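Tolell: The Orchestral Album – I've Had It On Repeat For Days
Posted Friday, December 4, 2020

It came, it came, it came!! My copy of the Tolell orchestral album landed on the porch on Tuesday and I have barely listened to anything else. I preordered it the minute the store page went up, so I've had a long time to build it up in my head, and I was a little scared it wouldn't measure up. You can relax. It's so good.

If you haven't played Tolell, it's the second game in the Nirkatora series, the one with the ferries and the salt towns, and it has my favorite music of the whole bunch. Nusrat Sarkar wrote the original score, and most of it was done with pretty thin synth sounds. I love those versions and I'm not giving them up, but you could always hear a bigger piece of music hiding inside them. The arrangements this time are by Dinesh Samarakoon, played by a full orchestra with a small choir on a few tracks. You get two discs, 30 tracks, and a booklet.

Let me get the packaging out of the way. It's a fold-out cardboard case with the harbor map printed across the inside, and the discs slide into pockets. I don't love the pockets. They're tight, and I had to pinch disc two by the edges and sort of wiggle it out. The booklet is lovely though! There's a note from Sarkar on nearly every track, and she's funny about the bits she got wrong the first time around (the swamp theme was apparently supposed to be a placeholder, and then everyone on the team got attached to it). The print is tiny and pale gray on cream, so bring a good lamp.

Now the music. Disc one opens with the title theme, and they hold back for so long! It's only a clarinet and some low strings for the first minute and a half, and then the horns come in with the tune and I got goosebumps on the bus with my mask fogging up my glasses. The ferry theme is next and it's the one I'd play for somebody who has never touched the games. It's bouncy and a tiny bit seasick, with the cellos sliding around underneath.

Track 6 is "Plestdale by Night," and I know that's the one you all want to hear about. It's slower than in the game. I wasn't sure at first, I'll admit, because I must have walked around that town for hours with the old version looping and my brain kept rushing ahead. By the third listen I was sold. They gave the melody to a solo viola, and there's a second line under it that I don't remember from the game at all. I went back and loaded an old save to check – it's in there, super quiet, buried under the rain sound!

The battle music is where I have complaints. The regular battle theme is fine, a bit polite. The Warden fight is better and has the choir really going for it, but the drums sound like they were recorded down the hall. Turn it up and the brass gets loud while the drums stay right where they were. My brother says it's my headphones. I tried it on the living room speakers and it was the same, so there.

Disc two is a mixed bag. The first half is basically the whole desert chapter played straight through as one suite, and it's gorgeous, and I wish they'd split it into more tracks, because if you only want the caravan song you have to skip ahead and guess. After that you get some shorter pieces, including the shop jingle done as a waltz (I laughed out loud) and the fishing music, which is 200 percent cuter with real flutes. Then there's the ending theme. I'm not going to say much about the ending theme. I had to sit down on the kitchen floor for a bit.

What's missing? No Rathnayake's Lament!! How do you make a Tolell album and leave out Rathnayake's Lament? It isn't mentioned in the booklet either. I'm hoping that means they're saving it for a second volume or a concert, whenever concerts are a thing again. The Lantern Festival song is also absent, but I can live without that one.

Price-wise, it's not cheap, and shipping stung. The digital version costs a good deal less and comes with a PDF of the booklet, so if you don't care about having the thing on your shelf, I'd go that way. I do care about my shelf, so I paid up. Copies were still in stock last night when I looked, and I'd guess they'll hang around through December, but the first Nirkatora album sold out and gets silly prices secondhand now, so don't wait forever.

Overall I'm giving it four and a half ferries out of five. Half a ferry off for the drums and the Lament. If you grew up on this series you probably ordered it already, and if you're new, start with the title theme, then Plestdale, then the whole desert suite with the lights off.

Next up I'm going to try and play the ferry theme on my keyboard. I found a fan transcription that's 106 bars long and I can currently get through the first eight, so wish me luck! Tell me your favorite track in the comments, and if anyone has heard even a whisper about the Lament, please please share. 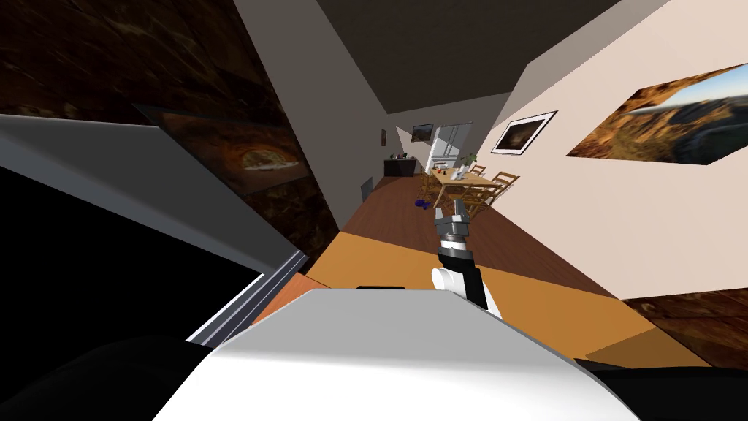

Gripper open above the orange wood countertop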